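# Configuring a Close-Range Grasp Check for Circuit Board Handling

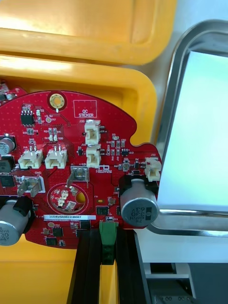
*Reading time: 4 minutes*

This guide sets out the procedure for adding a close-range grasp check to an existing Marulanda control project. It applies to cells in which a wrist camera is used to confirm the position of a board before the gripper closes. Readers should already have completed the hand-eye calibration described in the Sonbridge setup guide.

## Before you begin

The following items are required:

- a working Marulanda project with at least one saved approach pose
- a valid calibration file for the wrist camera
- write access to the cell's configuration folder
- one board of each type that the cell will handle

The cell must be in reduced-speed mode for the whole of this procedure.

## Step 1: Select the landmarks

Open the landmark editor and load a still taken at the approach pose. Choose printed or plated features that are fixed to the board itself. On the red board used in this guide, suitable candidates are the round gold-coloured pad near the top, the outlined "QC STICKER" area and the white outline of the circular cutout. The printed references "J20" and "J22" may be added as secondary landmarks.

Features on the yellow case must not be selected. The board may sit differently in its case from one unit to the next, and a landmark on the case would carry that difference into the grasp pose. Adhesive labels should also be left out.

## Step 2: Mask the gripper fingers

The black fingers enter the view from below and will be treated as part of the board unless they are masked. Draw one mask for each finger, and leave the gap between them open, as the green connector must remain visible to the planner. Save the masks under the same name as the approach pose.

Repeat this step whenever the fingers are replaced.

## Step 3: Set the check parameters

Add the following block to the cell configuration file:

```
grasp_check:
 enabled: true
 settle_ms: 400
 timeout_ms: 884
 attempts: 2
 on_fail: retreat
```

The settle time begins when the arm reports that it has stopped. Reflections from bright metal, such as the steel tray beside the board, can disturb the match. Where this occurs, lower the exposure before changing any other value.

## Step 4: Define keep-out volumes

Tall parts must be declared to the planner. For this board, create a separate volume for each of the two upright spade terminals, marked "+40V" and "GND", and one for the large grey capacitor beside J22. The raised lid of the case should be entered as a fixed obstacle. The planner will then reject any retreat path that crosses these volumes.

## Step 5: Verify and release

1. Run the check in simulation with the gripper open.
2. Run 100 cycles on the cell without closing the gripper.
3. Review the log for any entry marked `landmark_lost`.
4. Enable closing and repeat the run under supervision.

If error 2624 is reported, the calibration file does not match the camera mounted on the wrist. Reload the correct file and return to Step 1.

Completed configurations should be submitted to Flor Puma for approval before they are copied to the Kurkport cells. A copy of the log from Step 5 must be attached.

*Last reviewed: May 23, 2026*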